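Traveling stage flat

A traveling stage flat is a light, framed piece of painted scenery built to be taken apart, carried between venues and set up again by a small crew. The term is used mainly in amateur and small-scale touring theater. It covers the flat itself and, more loosely, the hinges, braces and weights that go with it. Larger professional tours use related but heavier systems, which are usually moved on wheeled frames.

Construction

The standard flat has a rectangular frame made of two long side pieces, called stiles, and two short end pieces, called rails. One or more crossbars, known as toggles, keep the stiles from bowing inward. The corners are reinforced with plates on the back. The face is covered either with stretched cloth (a soft flat) or with thin sheet material (a hard flat).

Soft flats weigh less and can be re-covered when the cloth wears out. They move visibly when a door is slammed near them, which limits their use in indoor sets. Hard flats take knocks better and accept wallpaper, molding and light shelves, but the added weight counts against them when a set must be loaded by hand.

Most touring groups settle on one or two widths and keep to them for years. In the Orkora system, used by several companies in the Cestencombe area, all flats are the same height and any two can be joined edge to edge. A full set under this system has 31 flats, two of which contain door openings and one a window.

Joining and bracing

Adjacent flats are held together by one of three methods: lash line, loose-pin hinge, or bolt. A lash line is a cord passed back and forth over cleats on the rear of both stiles and tied off at waist height. It is fast, cheap and quiet, and was the usual method until loose-pin hinges became easy to buy. Bolting gives the tightest seam but takes the longest to strike.

Standing flats are supported from behind by a brace running from the stile to the floor. Where a venue does not allow screws in the floor, the foot of the brace is held down with a weight. The Chaudhary brace folds flat against the frame and stays attached in transit, so that it cannot be left behind – a common cause of late openings on one-night stops.

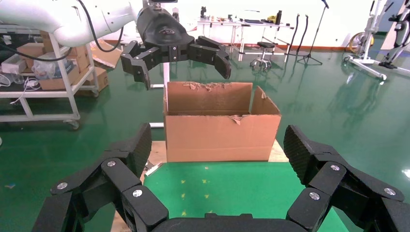 Painting and finish

Flats are sized before painting to tighten the cloth and seal the surface. A base coat follows, then texture, then detail. Scene paint is mixed thin, and successive coats add weight as well as stiffness. After several productions a soft flat may carry so much paint that the surface cracks when flexed, at which point it is washed down or re-covered.

Paint intended for touring is normally given a flat, clear topcoat. Gloss finishes reflect stage light and show scratches from loading.

Any cloth or sheet covering must be treated to resist flame. Treatment is recorded on the back of each flat, with the date and the product used. Washing removes some treatments, and the record must then be renewed.

Transport and storage

Flats travel upright, face to face and back to back, with padding between painted surfaces. Hinges with pins left in are taped down. Small hardware is boxed separately by type and labeled by scene.
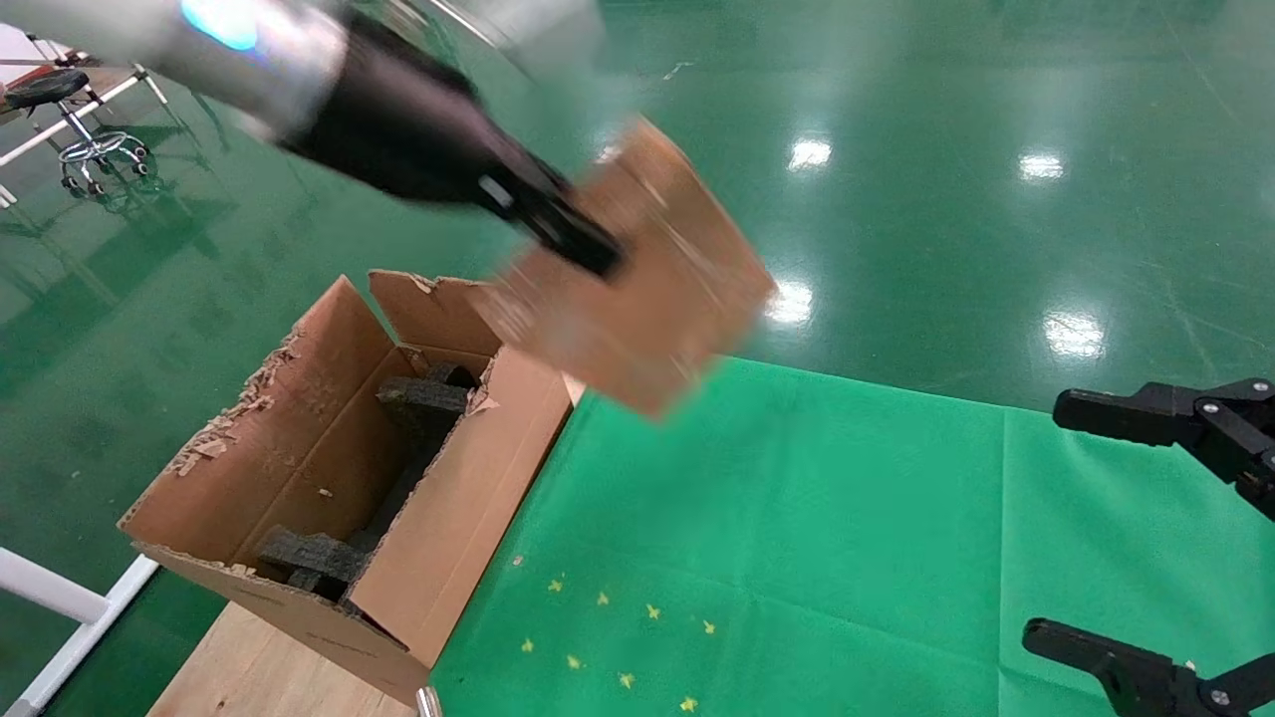 Each item is entered on a packing list, which is checked at load-out as well as at load-in. The list used by the Cernent Players gives 1480 separate pieces for their largest touring set, counting pins and cleats.

In storage, flats are racked on their long edge, clear of the floor. Damp is the main cause of loss. It loosens glued corners, stains the cloth and brings old paint through new. Flats stacked at a slant for long periods take on a twist that cannot easily be removed.

See also

Box set
Cleat
Stage brace
Wing (theater)

Last edited 19 May 2023
Shares: 31
Comments (3)

flyrail_left
Good article, but the lash line section should mention that the cleats need to be staggered. If they are level the line slips.

propstable
We still use soft flats for everything. Two people can empty the van in one trip each way if the stairs are wide enough.

DSL_exit
Is there a drawing of the Chaudhary brace anywhere? Ours have lost their hinge plates and I would like to make new ones before October.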